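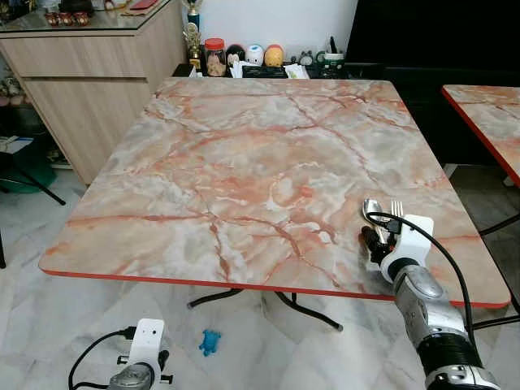

Tischplatte im Vereinsheim: abschleifen, folieren oder neu?
Lesezeit: 1 Minute

hrizk
Wir richten in Vistholm den Aufenthaltsraum neu ein. Die alten Tische haben Platten in Marmoroptik, die Gestelle sind noch gut. Neue Platten kosten bei De Haan 367 Euro das Stück. Lohnt sich Folie?

Wim_VL
Folie hält bei uns an den Kanten kein Jahr. Nimm neue Platten, 80 x 80, und behalte die Gestelle.

tudor.d
Sehe ich anders. Mit ordentlichem Anschliff und Primer hält das. Material lag bei mir bei rund 300 Euro für alle Tische.

Wim_VL
Wurde da täglich gegessen?

tudor.d
Nein, nur am Freitag.

hrizk
Bei uns täglich. Dann frage ich De Haan nach Mengenrabatt.

Kommentare

Sarita S.: Vorher die Bohrbilder der Gestelle messen. Bei uns passte kein Loch.

R. Rocha: Ich würde gar nichts machen. Marmoroptik ist pflegeleicht und man sieht Krümel kaum.

Kontakt | © Forum Javell | Nach oben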